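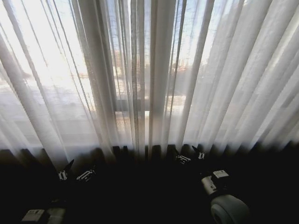
Constanza thought we should drop the seed swap altogether this time and just do the bulbs, and she said so before I'd even found a pen, so that's item one. I wrote it down as a proposal. Martti Lahtinen was against it (he has 86 packets of beans labelled already, poor man!) and after a fair bit of back and forth we agreed to keep both, with the swap on the long table and the bulbs by the door.

Allotment group, minutes, 19 September 2021, taken by me again.

Money next. We have 150 pounds left, and I'd like 7 of it back for the stamps, please. The Tultier water butt has split along the seam and we all moaned about it for far too long. Martti will ring Laaksonen for a price on a new one.

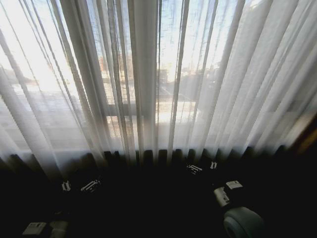 I also asked if we could settle the compost order before the cold sets in, as last year's turned up in April when half of us had given up and bought our own. Constanza Henríquez prefers Stemura, I've always got on fine with Worico, and we voted for one pallet of each, which is a bit daft but kept the peace.

Plot 2 is still free. Constanza has the key if anyone wants a look round.

Any other business: slugs. Carried over to next time.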